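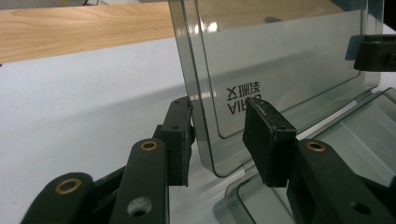 Trudy Ashby told us in May that most households in Stendcombe still put soft plastics in the kerbside bin, whatever the label on the packet says, and the survey results agree with her.

3. Findings

Of the 673 survey forms delivered, 245 were returned. Residents of Macedo Street sorted their rubbish more carefully than those living near the Stota shops, where bins are shared between flats. The most common error was leaving lids on bottles. Coloured and tinted plastics also caused confusion, and respondents gave differing answers on whether these could be recycled.

4. Limits of the study

The survey covered 2 neighbourhoods only. Forms were printed in English, which may have reduced the response from some homes.

Report prepared by Tharushi Majumder and Shayne Pearce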